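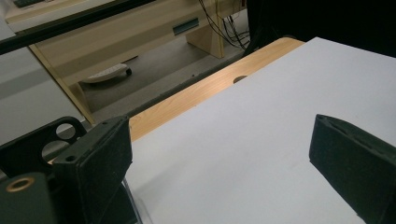

Moderation Appeals in the Drivau App
Project report, Clusden group

1. Aim

Drivau hides a post once five users report it. The author gets a notice with no reason given. We tested whether naming the broken rule changes how people write their appeals.

2. Method

We drew 50 appeals from a set of 2,730 — all in English.
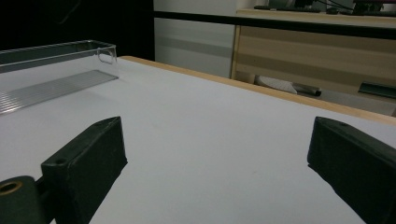 Each was coded by two students as on topic or off topic. Ten were dropped for missing text, which left 40.

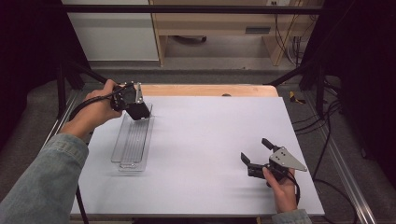 3. Results

Appeals that named a rule were shorter and more often on topic. Coders disagreed on five.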